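Shared Workshop Robotics, Handout 4
The drawer task on the Potari build
Notes: Lefteris Triantafyllou

4.1 Working area
The nightstand stands against the wall, beside the white table. Work from the head camera view. The drawer must be open before a placing run begins, and wide enough for the hand to clear both side walls. Keep the object at the height of the nightstand top until the wrist is over the opening. In the view below, the red object is still held to the right of the nightstand and the drawer is empty. 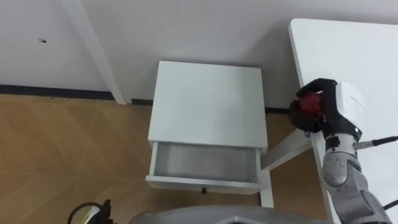
4.2 Closing the drawer
Push on the front panel close to the knob. A push near one corner makes the drawer bind in its runners. Set the arm to 60 mm/s for the approach and reduce to a quarter of that at contact. The Min controller logs motor current every 4 ms; stop the run if the reading passes 3000 mA.

4.3 Reference view
Record one view with the drawer shut and use it to check the head angle at the start of each session. Useful fixed edges are the baseboard, the white post and the left edge of the tabletop. Do not use shadows as marks.

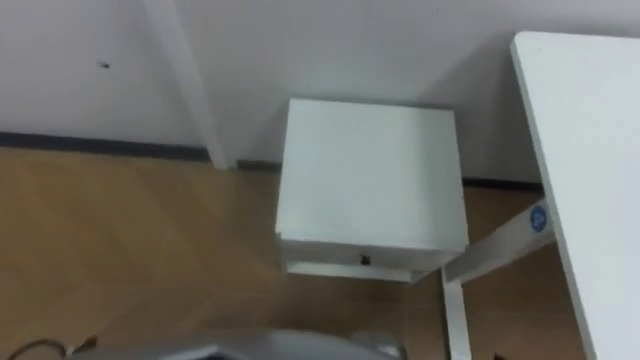
Fig. 2. Head camera view, drawer closed.

For next session: read the Dustton wiring notes and bring your current logs.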